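Inicio · Hilos · Avisos · Archivo · Contacto

Hilo: nuevas normas de préstamo en la Biblioteca Gratum, en vigor desde agosto 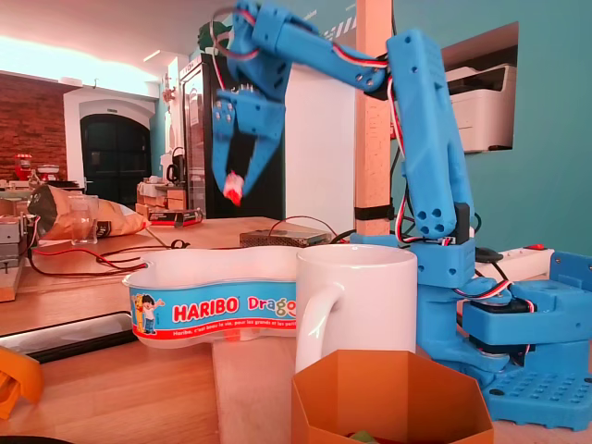 Ida Wiegand

Agosto · 1/10

La Biblioteca Gratum informa a sus usuarios de los cambios en el servicio de préstamo a domicilio. Se aplican a la sede central y a la sala de Coman.

2/10
El plazo ordinario para monografías pasa a ser de cuatro semanas. Las obras de consulta, los atlas y la prensa encuadernada siguen excluidos del préstamo, salvo autorización escrita de la dirección.

3/10
Cada carné permite retirar hasta 5 ejemplares a la vez. Los carnés familiares conservan el límite anterior hasta su próxima renovación.

12 comentarios · 31 veces compartido

4/10
Se suprimen las multas económicas por retraso. En su lugar se suspenderá el préstamo durante tantos días como haya durado la demora. Las cantidades pendientes de ejercicios anteriores quedan anuladas de oficio.

5/10
El fondo Nilitz, con 2.920 volúmenes catalogados, se incorpora al préstamo general. Quedan en reserva los impresos anteriores a 1900 y la correspondencia - ambos pueden consultarse en sala con cita previa.

6/10
La catalogación del fondo ha sido dirigida por Hwa-young Woo. Los registros ya figuran en el catálogo en línea, con la signatura antigua en el campo de notas.

7/10
Se han retirado del depósito 500 ejemplares duplicados, en su mayoría manuales y novelas de edición escolar. Los centros educativos interesados pueden solicitar la relación completa en el mostrador.

8 comentarios · 19 veces compartido

8/10
Las renovaciones podrán hacerse por teléfono, en el mostrador o desde la cuenta personal. Se admiten dos por título, siempre que no exista reserva de otro lector.

9/10
El buzón de devoluciones de la calle Holby vuelve a estar disponible a cualquier hora. Rogamos no depositar en él láminas, mapas ni material audiovisual - deben entregarse en mano.

10/10
El reglamento íntegro está expuesto en el vestíbulo. Las alegaciones se presentarán por escrito en el registro, en horario de mañana, hasta las 14:00.

4 comentarios · 22 veces compartido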